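Inspection checklist for the two-arm table cell, with comments
Nunholm workshop, July
Filled in by Waltraud Meinecke, comments checked by Frauke Kröger

Print this page | E-mail this page | 2 comments

This list is for the cell with the two arms at the gray table. It is not for the Hamann cell in the other room, which has its own list with the guard door. Please go through the points in the order given. Where a point is not in order, write what you have found and what you did with it, and do not only put a cross.

1. Emergency stop
Press the button, try to enable the arms, release the button, enable again. Both arms must stay without power as long as the button is pressed.
Result: in order.
Comment: The button on the operator side turns harder than before. It still releases. I noted it for the next visit of the Cevix service.

2. Mounting and base
Check by hand that the base does not move against the floor. Check the bracket on the right side for play, and look if a screw has come out.
Result: in order.
Comment: One screw took a quarter turn. I marked it with the paint pen, so the next person can see if it moves again.

3. Joints of both arms
With the power off and the arm supported, move each joint slowly by hand. Listen for scratching. Look for grease at the black covers.
Result: in order, with remark.
Comment: A little grease on the right arm, at the big joint near the bottom. I wiped it away. If it is there again at the next inspection, we must open the cover.

4. Cables
The cable at each gripper must have a free loop, long enough that it is not pulled when the wrist turns to its end position. It must not hang so low that it can catch an object on the table. Check the right arm with special care, as it carries more cables.
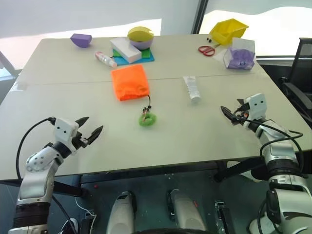 5. Gripper fingers
Open and close each gripper 6 times without an object. The fingers must meet at the tips. Check the tips for wear and the finger screws for tightness.
Result: left in order, right corrected.
Comment: On the right gripper the tips met with a small offset. I loosened the finger, set it against the gauge and tightened again. After this it closed correctly. The cycle counter is not a replacement for looking: the last pair of fingers was worn long before the number in the manual.

6. Table surface and seam
Pass the flat hand over the seam between the two panels. There must be no step. A step of even the thickness of a card makes flat objects stop there when they are pushed.
Result: in order.

7. Objects for the test run
Lay out the usual set. The soft and flat pieces go to the middle, where both grippers can reach them, the others to the far half of the table. The orange pouch should lie flat, with the cord and the green ring out to the front. The tube goes to the right of it. Scissors lie with the blades to the right.
Result: in order.
Comment: The positions do not need to be exact to the millimeter. But please do not put anything closer to the arms than the pouch and its ring.

8. Start position
Bring both arms to the start position from the program, not by hand. The grippers should be open and directed to the middle of the table, and no part of the arm may touch the table edge.

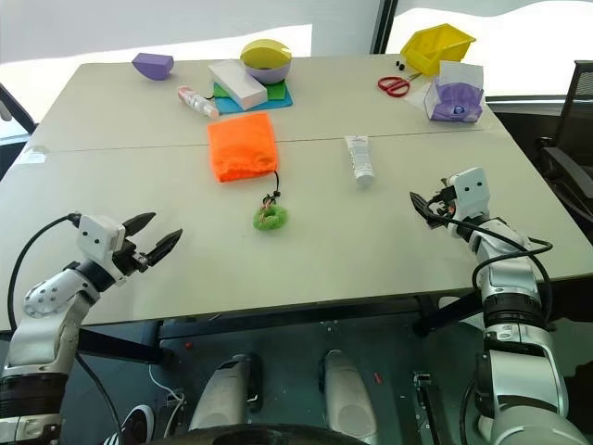

If one arm stops with an error on the way, do not start the movement a second time at once. Read the message first and write down the number. Error 69 we had two times this year, and both times it was the plug at the wrist which was not pushed in completely.
Result: in order, no error.

9. Speed limit
For the inspection the limit is 300 mm per second. Check the value on the screen before you enable, also when you set it yourself the day before. After a software update it was once back on the factory value.
Result: in order.

10. Surroundings
Chairs stay behind the table or beside it, outside the reach of the arms. No cable may lie where a person walks.
Result: corrected.
Comment: I fixed one cable to the floor with tape. A proper cable cover is ordered from Rurnby.

Open points from this inspection
Emergency stop button, turns hard: Cevix service.
Grease on right arm: look again next time.
Cable cover: waits for delivery.

Comments (2)

Frauke Kröger: Point 3, please write also which side of the joint the grease was. For the service it makes a difference.

Waltraud Meinecke: It was the lower side, toward the base. I will add it to the paper copy in the folder.

Share (0) | Print | E-mail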